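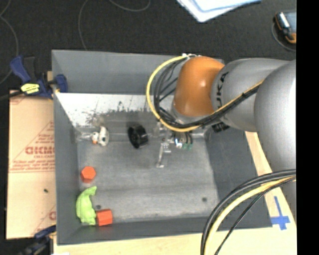
My gray bin, seen from the top. The white strip is along the far wall.

Workshop and Storage > Bins, Boxes and Crates > Cleaning and Repair

Worn floor in a big gray bin, and what is the white strip?

Raimo Lahtinen
9th May

Hello all. I have a large gray bin which stands on a wooden bench, and I want to bring its inside to a better condition, or at least stop it from becoming worse. I bought it second-hand in Grisgate last November, with no papers and no label, so I can not say who made it or what it is made from. The seller told me it was "coated" but he did not know with what.

The floor has scuffs, thin streaks and some worn patches. It has a metallic gray look with many shades, and I do not know if it was like this when new, or if I am looking at what is left under a coating. The sides are sloping and I have no complaint about them.

What worries me more is the bright white strip near the far wall. The lower border of it is ragged, with a row of dark uneven flecks where it meets the gray. There are also thin dark lines and scratches on the white. I would like to know if this is a layer which is peeling off, or something which was put on the floor later, for example an old tape or paint.

I washed the bin two times with warm water and dish soap. The soap took away the dust but the strip stayed the same. I keep small parts in the bin and I do not want white crumbs between them. My neighbor says to sand everything and paint it again. Before I do such a big job I would like to hear from people who did it. Also, is there some liner that can lie flat with sloping sides? I cut one piece of cardboard and it slides to one end every day.

Thank you for your patience with my English.

Fung-ping Choi

Hello Raimo. From a picture I can not tell you the material, and I would not sand it before you know. Please make these small tests first.

Put a magnet on the floor and on one side wall. If it holds, you have steel, and then a worn place can rust, so you must protect it. If it does not hold, it can be plastic, aluminum or some other metal, and you need to look closer. Knock with your knuckle, the sound helps a lot.

For the strip, choose one corner of it and put a piece of strong packing tape over the ragged border. Press it well, wait ten minutes and pull it up quickly. Look at the tape under a lamp. If flecks come with it, the layer is loose and will continue to come off by itself. If the tape is clean, I would leave the strip alone, only check it again after some weeks. Then try a cotton cloth with a little rubbing alcohol on a very small place. If it was tape before, the old glue becomes soft and rolls under your finger. Open a window when you do this.

When the layer is loose, use a plastic scraper, the type for car windows or for a glass stove. A metal one makes new scratches and you will be sorry. Go from the ragged side toward the wall.

Sanding a plain floor for small parts is not worth the work in my opinion. If you still want to paint, use 80 grit only on the really rough places and something much finer for the rest, and wipe out all the dust before the primer. Ask in the paint shop for a primer that fits your material. The wrong one will peel in one winter, I know this from my own tool chest.

About the liner: measure the floor at the bottom, not the opening at the top. With sloping sides these are very different and this is the mistake I made with my first one. I use rubber drawer mat from Onenard, cut with a knife along a ruler, 11 mm smaller than the floor in both directions so that I can lift it out. It does not slide. You can shake it outside and put it back.

Wellivow

just put a towel in it. scratches on the bottom of a bin are normal, mine looks worse and it works fine

Raimo Lahtinen

Thank you both. I will do the magnet and the tape on Saturday and write the result under my first post. The towel I already tried, the small screws hang in it.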